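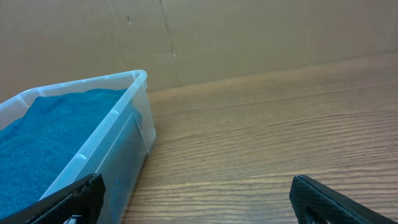
*Reading time: 4 minutes*

# Clear plastic bins for towels and cloths: yes or no?

**relu_matei** (thread starter)

Good evening to all. I am in the process of changing how we keep our towels and cleaning cloths. Until now they lived in one deep drawer, and each time I took one, three others came out with it. So I bought a few clear bins from the Lindero line, the low ones with a lip on the rim, and I started with the blue one you see, folded and laid inside.

My first impression is good. I can see the color through the wall without opening anything, and the fabric stays where I put it. My question is about folding. When the cloth is inside, it rises higher at the back and becomes flat toward the front, and the folds press against the side. Is there a method that gives an even height? I would like to put a second bin on top later.

I also want to know if the clear plastic becomes yellow with the years. My wife thinks it will.

---

**pinecupboard**

Welcome! It's the thick edge of the fold that makes it higher. If you fold in thirds the long way, then in half, all the bulk ends up on one side. With two cloths you turn the second one around so the thick sides are opposite. With only one cloth you can't do much, just pat it down.

Mine are going on six years and not yellow. They are inside a closet though, no sun.

---

**Dorrit_K**

I will be the one who disagrees. I don't like closed plastic for towels. Terry needs air. If you put it away even a little damp, it smells by the next morning, and then you wash the whole pile again. I went back to open wire baskets and I don't regret it.

---

**relu_matei**

> Terry needs air.

I understand this, but my bins have no lid for the moment. I would put the lids only on the ones that go up in the high cupboard, for guests. The cloths for every day stay open. Do you think it is still a problem?

---

**Dorrit_K**

Without lid, less of a problem. But you said you want to put one on top of the other, and then the upper one is the lid.

---

**relu_matei**

You are right, I did not think of this.

---

**hallway_mike**

Stack them crossways, so there's a gap at the corners. Not pretty but it works. Also check the little bumps on the side walls. On some brands the bins catch on those when you put one inside another, and you need two hands and bad words to separate them. I had a set from Nengate like that.

---

**relu_matei**

Mine also has two small bumps on the long wall, one under the rim near the corner and one lower. I believed they were only from the mold. I tried now with two empty bins and they come apart easily. The walls are quite thin, so maybe they bend enough.

---

**pinecupboard**

Thin walls are my only complaint about this type. If you carry it full by one end, it twists. For towels no issue. I would not put cans in it.

---

**Ciobanu_home**

I want to say a word for rolling. I rolled all our hand towels and stood them up in a bin like this. You see every one, you take one, the others don't fall. For big bath towels it doesn't work, the roll is too fat and the bin is too low.

---

**Dorrit_K**

Rolling leaves curls at the ends of the towel. Some people don't care. I care.

---

**Ciobanu_home**

It goes on a hook and then on wet hands, Dorrit. The curl lives five minutes.

---

**hallway_mike**

Measure your shelf before buying more. I bought four for a shelf in the hall and the rim was wider than the base, so only three fit. The size printed on the label was the base. I still have the fourth one, it holds light bulbs.

---

**relu_matei**

Thank you, this was useful. I measured now with the rim included and I have space for three on the middle shelf, side by side. So I will not stack at all, and Dorrit can sleep well.

For folding I tried the way of pinecupboard with two cloths, the second turned around. The top is much more even. For the hand towels I will try to roll, but only in one bin, to see how my wife likes it.

One more thing I ask. Do you put labels on clear bins? It seems to me not necessary when you see the content, but in the shop they sold the labels right next to them.

---

**pinecupboard**

No labels on the ones for towels. I do label the bin with the old cloths for floors and shoes, or else someone dries dishes with them.

---

**Ciobanu_home**

Same. Only one label in my whole closet, and it says FLOOR.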